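Two arms on the packing line

We got the two arms at Nutix in July. They stand where Pouran and I used to fill trays, and they do the part of the job my wrists complained about. I've been asked what changed, so I'm writing it down.

Before, a shift was 36 pallets and you stood the whole time. Now it's closer to 50, and I stand for maybe half of it. The rest is at a screen, going through simulated runs before Ihor lets a new grip go out to the line. He showed me how in one afternoon. I was slow at first.

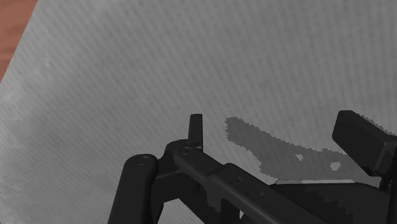
Pay went up a little, for the people who took the training. Tahmineh didn't want it and moved to receiving. She says she likes it there, but we don't have lunch together anymore, and I miss that. Two of the evening people left for Zorkthorpe and weren't replaced.

It's also quieter. We used to talk over the trays. At the screen you mostly don't.

Gisela, our shift lead, wants all of us to know both jobs by winter. I start on the second arm next month, on the early shift, 6 a.m. to 2.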